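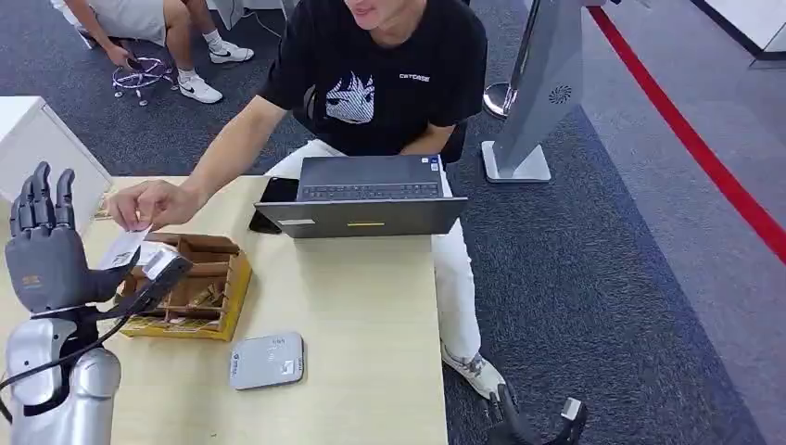 Man with a laptop, reaching across the table

Is it normal for a travel memoir to skip the part where the author goes home?

I just finished a secondhand copy of The Salt Road to Cliverham, which my library was selling for less than a cup of coffee. It's 401 pages. The writer spends 200 of them getting to the coast, has a long stay at a boarding house run by two sisters who don't speak to each other, and then on the last page he's looking at a boat. Does he get on it? No idea. The book stops.

I went back and checked whether pages were missing. They aren't. There's even a blank leaf at the end, as if to rub it in.

What bothers me is that chapter 4 plainly says he wrote the whole thing "at my own kitchen table," so he must have gotten home somehow. Is there a second volume? Is this just how travel books were done back then? The copy was printed by Peltska and has no introduction and no date that I can find. I'd like to know before I spend money on another one by the same person.

Sturkadden
May 24, 2021

inkblot_aunt
There is a second volume and you don't want it. It's called Return by Water, and it's mostly about his luggage.

Okay, a slightly more useful reply. The book came out first as letters in a newspaper, one every couple of weeks, and the paper stopped paying him when he got to the coast. So the letters stop at the coast. When they were collected, somebody tidied up the spelling, added the kitchen table line to chapter 4 and sent it off to the printer. I had an older edition years ago (lent out, never seen again, you know who you are) and that line wasn't in it. There was a preface too, in which he complained about the newspaper for 13 pages. Peltska dropped it, and I can't say the book suffers, except that it was the only place where the ending got explained.

As for whether it's normal, yes, fairly. A lot of older travel writing is stitched together out of letters or talks, and you can often see the stitches. Look for chapters that are all the same length, or that begin by reminding you where he is and what the weather's doing. Those were the starts of the letters. Once you notice it in the Cliverham book you'll see it all the way through. The sisters get introduced three separate times, and on the third he has forgotten which one keeps the goat.

If you want one of his that does finish, try the short one about the canals. It ends with him sitting in his own chair with a cold. It's a slow book but he does arrive.

Lukoševičius
I always took it that he didn't get on the boat. He hates boats. See the ferry chapter.

marginal_gus
I'd disagree with the above, politely. He hates the ferry because of the ferryman. He's perfectly happy in the rowboat with the schoolteacher, and goes on about it for some six pages.

More to the point, I don't think the missing trip home is a fault even if it started as a money problem. Most travel writers cut it. The trip out is full of things he's never seen, and the trip home is the same things facing the other way while he worries about the rent. The ones who do put it in tend to rush (a paragraph, a train, a wet dog at the gate) or else they feel they have to tell you what they learned, and I'd take the blank leaf over that any day.

Where I do agree with inkblot_aunt is the preface. If you can get hold of a copy that has it, read it after the book. It's the funniest thing he wrote and he clearly didn't mean it to be. Mine came through interlibrary loan and took until June, so ask early. Tell the desk you want the earlier edition, and say it twice, since the catalog lumps both together under one title and you'll be sent the Peltska again. I was. I now own neither and have read the goat chapter three times.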